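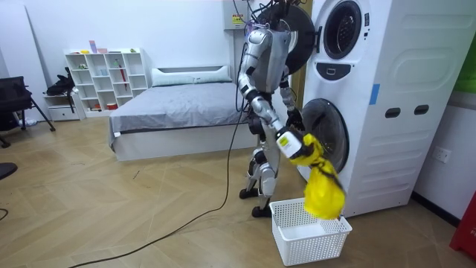

人形机器人站在叠放式洗衣烘干机旁，夹爪握着一件黄色衣物

奥恩盖特港（Orngate）渡轮码头启动岸电与电动摆渡车项目

每年二月，清晨的海雾还没有散尽，奥恩盖特港的头班渡轮就已经在码头边等着旅客了。多年来，陪伴大家候船的除了海鸥的叫声，还有辅机低沉的轰鸣和一点挥之不去的柴油味。今天，我们怀着十分高兴的心情向各位旅客、船员和周边街坊宣布：码头岸电与电动摆渡车项目正式启动，这份陪了我们许久的轰鸣声，终于要慢慢安静下来了。

项目由奥恩盖特港务公司牵头，Gralto 电力负责岸电设备的设计与安装，Prulteo 客车提供全部电动摆渡车。按照计划，首批将有2个渡轮泊位接入岸电系统，渡轮靠泊期间可以关闭辅机，照明、空调和厨房用电全部由岸上供应。往返于候船楼、停车场和火车站之间的32辆柴油摆渡车，也会分批换成纯电动车型，全部换完之后，码头的接驳线路将实现100%电动化。

说起换车这件事，我们前前后后琢磨了很久。码头的路不长，可是坡多、弯多，冬天风又大，司机师傅们最关心的是车子爬坡有没有劲、暖风够不够热，旅客们问得最多的则是行李放在哪里。因此在选型阶段，我们请司机和常坐早班船的老乘客一起试乘，把大家的意见一条一条记下来，再交给 Prulteo 的工程师逐项修改。新车采用低地板设计，轮椅和婴儿车可以直接推上去，车厢中部留出了宽敞的行李区，扶手的高度也重新调整过，个子小的乘客也能抓得稳稳当当。

充电设施设在北侧停车场，也就是老街坊们习惯叫作“诺口场”（Noguchi）的那一片。场内将新增70个充电车位，除供摆渡车夜间补电外，白天向乘船旅客的私家车开放。旅客出发前把车停好、插上充电枪，便可以安心登船，回程时再取车。具体收费办法会在开放之前于候船楼公告栏和港务公司网站公布。

施工期间，北侧停车场的部分区域需要临时围挡，摆渡车的上下客点也会相应挪到候船楼东门。渡轮班次照常，不受影响。我们知道，多走的这几步路对带着老人、孩子或者大件行李的旅客来说并不轻松，东门一带会安排工作人员协助搬运，需要帮忙时请尽管开口。噪声较大的作业不会安排在夜间，给附近居民带来的不便，还请大家多多包涵。

岸电系统投入使用之前，我们还将邀请船员和居民代表到码头参观，了解设备的操作方式，也听听大家对下一步改造的想法。参观报名可在候船楼服务台办理。

关于奥恩盖特港务公司
奥恩盖特港务公司负责奥恩盖特港渡轮码头、候船楼及配套停车场的运营与维护。

媒体垂询
奥恩盖特港务公司公共事务部，候船楼二层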